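# About us

Postitley is a shared workshop behind the tire place on Clemier Street. Two rooms, one long bench, a loading door that sticks when it rains. We build robots, mostly arms. Mostly out of parts that other people gave up on.

Started by Gregor Pringle, who wanted somewhere to run a drill press after 9 pm without upsetting the neighbors. He still has a key to everything. The rest of us came in for the tools and stayed for the arm.

## What we're building

The arm is called Gounder. Third version. The first one was servo motors and hope, the second one was too heavy for its own shoulder and is now a lamp (a good lamp). Gounder has a proper base bolted through the bench, printed links, metal where metal matters, and two fingers on the end that we have redone more times than I want to type out.

18 members at the moment. Some do code, some do wiring, a couple just like filing edges smooth and we are very glad of them. No experience needed. If you can hold a flashlight and say "left a bit" you are already useful.

What Gounder does: picks up small things and puts them down somewhere else. Sounds easy. Try it. Foam letters and a plate are the current job — the letters are light, squashy, and land at any angle they like, so the fingers have to come in lined up or they just shove the thing across the table. An "m" is a different problem from a "p". We argue about this a lot.

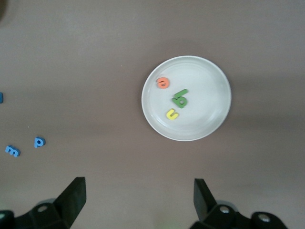 Each try gets written down in the log. 351 entries so far, target is 1000 before we let ourselves change the fingers again. That rule is Gregor's. It was needed. Before it, every bad evening ended with someone at the printer making a new fingertip and we never knew wich change had done what.

The software side is called Ostia and it's all ours, for better or worse. Runs on an old desktop under the bench. Please don't kick it. There is a decent manual for the first half and a page of notes for the rest — if you like writing things up, come and see us, seriously.

## How it works here

- Open evenings from 6:30, plus all day Saturday
- Members get a shelf and a bin. Label both
- Guests fine any time, just sign the book
- Under 16s with an adult
- Safety glasses at the press and the grinder, every time
- Arm has a red stop button on the bench edge. First thing you learn

Dues go on rent, power, filament and replacing the 2 mm hex key, which walks off about once a month. Pay monthly or by the evening, whichever suits. If money is tight talk to Gregor, he'd rather have you here.

We don't sell robots. People ask. We will help you build one, lend you the tools and let you look at every drawing we have, including the bad ones.

## Bring your own build

Not everybody works on Gounder. There's a plotter going together in the back room, a cat feeder with opinions, and a garage door opener that has been "nearly done" since September. Bring whatever you've got, in a box is fine, half working is fine.

## Finding us

Side door, not the tire place entrance, they're tired of pointing. Ring the bell twice, the grinder is loud. Parking out back after 6. Bike rack just inside on the left.

Want to look round first? Come on a Saturday before noon when it's quiter and there's usually someone free to show you the arm.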